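Planner and Perception sync, Apr 6, 2018
Minutes by Ida Bauerfeind (typing as we talked, so blame me for the spelling)

Both halves of the team were in, plus Sauerland on the phone until the line dropped during item 2. I sent them the rest afterwards.

1. Leftovers from last time

The log viewer now opens Gomard recordings without the manual time shift, hooray! I still owe everybody a page on how to tag runs and it's half written. The config cleanup is pushed back again (my fault, I kept finding other things to fix).

2. Push planner

This took up most of the hour. Peltenari is our planner for pushing blocks with the rod, and the new version picks a contact point on the block's outline where the old one just aimed for the middle. We went through the replay of 179 runs. The cylinders behave nicely. The stars don't, and we argued for a good while about whether that's the contact model or the outline we feed it. My view is that it's the outline: we smooth it before planning, so the notches between the points get shallower than they are on the real block, and then the planner thinks it has a nice flat side to lean on. The other camp wants to see friction numbers first. Fair enough, we'll do both.

Also, the heart. It has no rotational symmetry at all, so a heading that's off by a bit sends the approach to the wrong side of the point. I'd like it in every regression set from now on, and we agreed on that pretty fast.

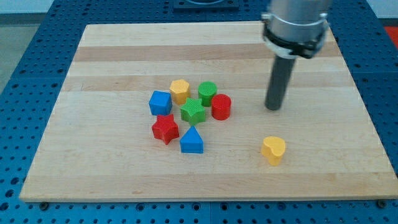
Test board with the rod tip just above the wood, yellow heart apart from the other blocks.

3. Perception

Ernis (the pose tracker) finds shapes fine when they stand alone. Put them close together and it starts merging neighbors of the same color, or swapping labels between the red star and the red cylinder for a few frames. We talked about raising the color weight, but that obviously won't help when both are red! So it's going to be a shape check on the top face, run only when two tracks come within 12 mm of each other. Sauerland asked whether the darker band in the maple could throw off the yellow mask. I said I don't think so but I'd look, and now it's in the minutes so I have to.

4. Control loop

The rod jerks when a new plan arrives in the middle of a move. We found the spot in the code: the replan resets the velocity to zero before blending. The fix is small, the test for it is not. Worst replan on the log was 270 ms, and we want a warning printed for anything like that.

5. To do

Me: tagging page, yellow mask check, raw outlines into Peltenari behind a flag.
Planner side: friction sweep on the stars, 16 runs per setting.
Perception side: shape check in Ernis, merged before the next sync.
Sauerland: send us their version of the blend test.

The question of moving everything to the new message format got parked until November. I grumbled, and I'd like that on record too.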